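Ketari demo night at Prirkstead - anyone else go?

gearlash
Posted 2022-05-04

I went to the Ketari open evening at the Prirkstead and I'm still trying to work out what I was supposed to be impressed by. They had a room up on the 21st floor with the hotel furniture left in, and a two-armed robot working at the coffee table. The job was tabletop pickup: find a drink bottle, grab it, put it back down somewhere else. They let us in for 25 minutes at a time.

It did pick up the bottle. I watched three tries and two were clean. On the other one the fingers closed too high, the bottle leaned over, and a guy from Ketari reached in and set it straight before anyone could see what the robot would do about it. That was the part I came for.

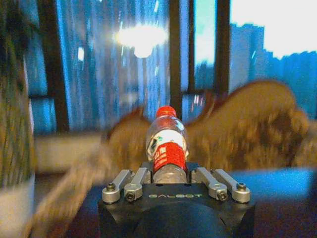 Bottle in the gripper at the Prirkstead evening. Logo on the hand is GALBOT.

The brochure says "ready for hospitality." I'd like to know who wrote that and whether they've ever cleaned a hotel room.

----------

mulebarn44

I was in the group after yours, I think. You're being hard on it. A clear plastic bottle is a lousy thing to find with a camera. You get window glare and shiny tabletops, and the label is the only part that looks like anything. Ten years ago that was a research paper. Two out of three in a real room beats ten out of ten on a lab bench with a gray backdrop.

----------

gearlash

Real room, sure. Same bottle every time, though, and always with a red cap and red on the label. I asked if they could try it with my coffee cup and was told that was "on the roadmap."

----------

pennyknuckle

Mule, the "real room" thing is what bugs me. Nice sofa, big window, city lights coming on outside. Everybody in my group spent half the time looking at the view. If you wanted people to not watch the hands too closely, that's the room I would rent.

Also it's slow. I could have carried every bottle on that floor down to the lobby while it was lining up for one.

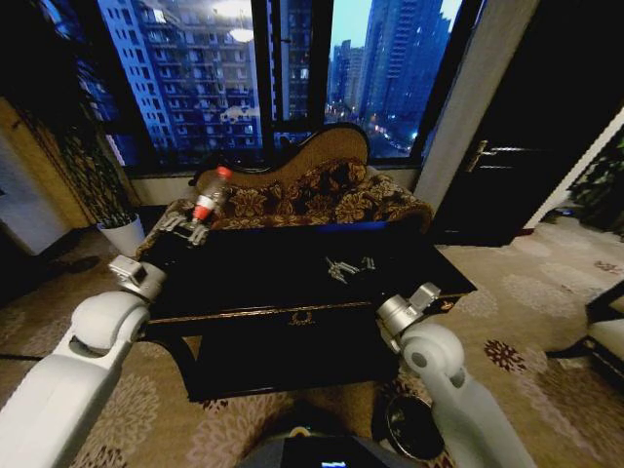 Was anyone driving it by hand, or was it running on its own?

The Ketari rep told my group it was running on its own, with one person holding a stop button, but they wouldn't show us the control screen so we only have their word for it.

----------

mulebarn44

So ask for the screen next time? I asked where the training came from and got a straight reply: 900 practice runs, mostly done in rooms like that one. You can call that too few. I'd call it too few. It's still more than Flivent ever told anybody.

----------

pennyknuckle

Flivent is a low bar. They showed a video.

And 900 runs in rooms like that one means it knows rooms like that one. Put it in a motel with a wobbly nightstand and a lamp that buzzes, then call me.

----------

oldrelay

I don't go to many of these anymore. I did like the hand. Metal links, big bolts you can get at with a hex key, nothing fancy. I've fixed enough grippers to care more about that than about the software talk. What I couldn't find out was what the finger pads cost or how long they last, and the rep kept steering me back to the video loop by the door.

I stayed for the part where it moved over the table without grabbing anything. They said it was checking its position. Could be. It could also have been lost - from where I stood those two look the same.

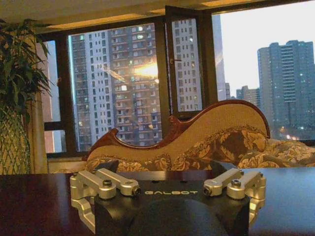
Re: What would count as a fair test?

gearlash

OK, since we're all griping, here's what I'd want before I believed the brochure:

- Something from a visitor's bag, picked by the visitor
- Curtains open, then closed, same task
- A bottle lying on its side
- No one touches anything when it goes wrong
- A written tally of tries, misses included

----------

mulebarn44

I'd sign off on all of those except the bag. You'd get some joker handing it a wet sock.

----------

pennyknuckle

Hotel rooms have wet socks, mule.

----------

oldrelay

Jakubowski let people bring their own parts to their open day last year. Half the stuff got dropped and I came away thinking better of them. I'll go to the next Ketari one if they post the tally. Otherwise it's a long drive for free cookies.

----------

gearlash

There were cookies?

Related threads
Jakubowski open day: what people brought
Flivent video - any live footage yet?
Finger pads wearing out early, what do you use
Asking for the control screen at demos

Search this forum Keywords Go

Contact us | Copyright 2022, all posts belong to their authors | Back to top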